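4.2 Planning the purchase from simulated rooms

The budget of a small laboratory does not allow that a mobile manipulator is bought first and its tasks are found later. At Irkard we therefore ran the tasks in simulation before any offer was signed. The household set has 43 tasks in seven rooms, and every task was tried with each base and arm on our list. The living area was used for the driving tests, where the free floor between the furniture decides how wide a base may be. Figure 3 gives one view of this area.

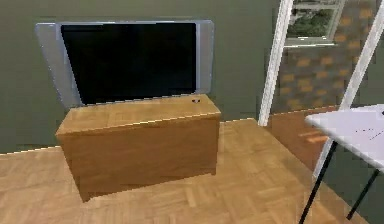
Figure 3. Simulated living area with television, low wooden cabinet and white table on a parquet floor.

From the driving tests we took two numbers into the purchase plan: the largest base width and the smallest turning circle. Low furniture like the cabinet also set the lower limit for the working height of the arm. A fixed column is cheaper than a lift column, and at first we wanted to save this money. Ákos Sipos repeated the runs with both types, and the fixed column failed in most tasks which need a low surface and a kitchen counter in the same run. The lift was then moved from the optional items to the required ones.

The gripper was the harder decision. An apple, a cup, a spoon and the handle of a kettle ask for different openings and different forces, and suppliers often quote only the largest opening.

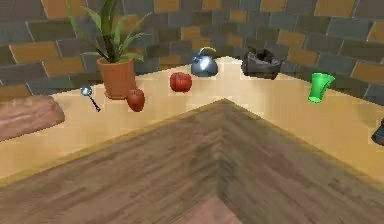
We asked both suppliers, Mundunico and Buveditz, for the smallest object their gripper can take from a flat surface. Only Buveditz answered with a measured value. The spoon tasks were given double weight in our table, as a thin object on a counter is common in homes and a failed grasp there usually stops the whole run.

The running costs were planned separately. For each finger set we reserved 139 euros, and for the yearly service 3383 euros, both taken from the written offers. Spare batteries are not included - they were paid from the budget of the Raju project. Ottilie Camenzind checked the plan against the costs of our older arm and found that the cable repairs were missing, so a line for them was added in August.

We note one limit of this method. The simulation tells little about wear, noise or the delivery time of parts, and for these points we used the answers of other laboratories, which are treated in Section 4.3.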